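Back from Ukirmont, where I spent a day in January with the Conden people trying to work out what we can afford for Grurkeck next year. Hiếu Trình showed me around, and I liked him right away (he brings up prices before you have to ask!).

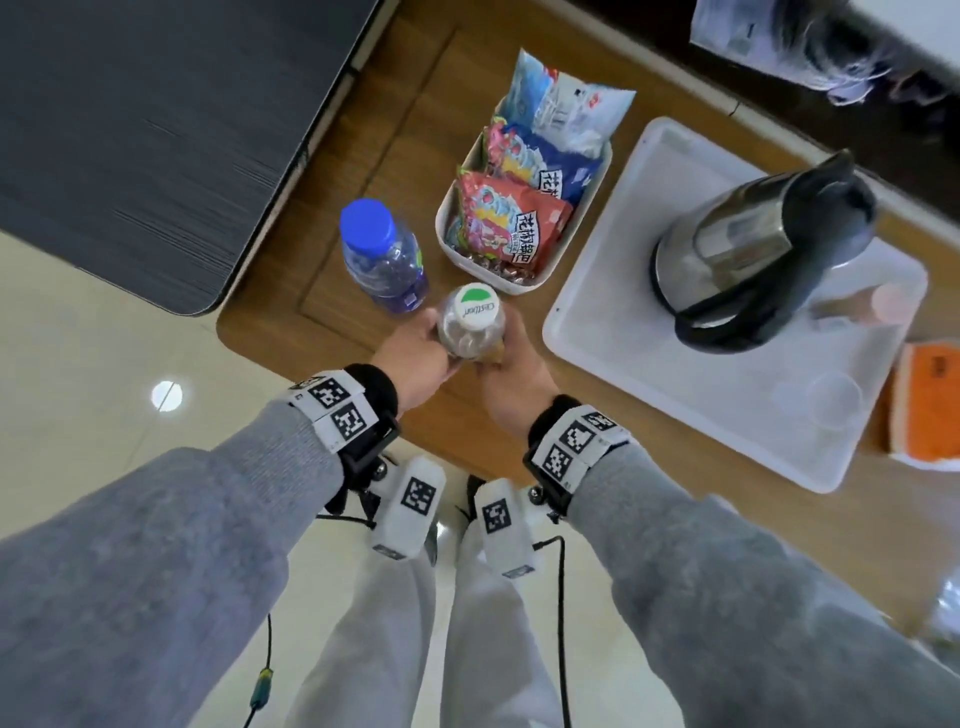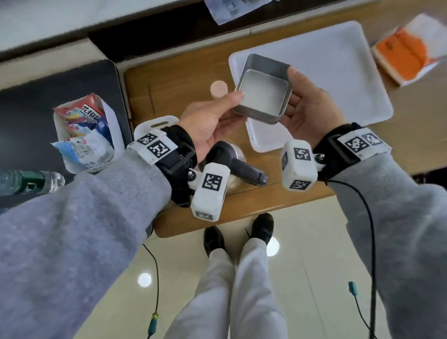
Handling a water bottle and a square tin, printed markers at both wrists.

I figured the arms would eat the budget, but the wearable gear for recording people's hands needs its own line too – cuffs, spare cables, marker plates, the works. Hiếu suggests 2 full sets so one can be down for repair. Chukwu quoted me 16 weeks for delivery and $1,087 a year for support, and I'm still arguing about who pays freight. My wish list had 104 items on it when I drove up, and I crossed off a whole page over lunch. Next I need to measure our doorways.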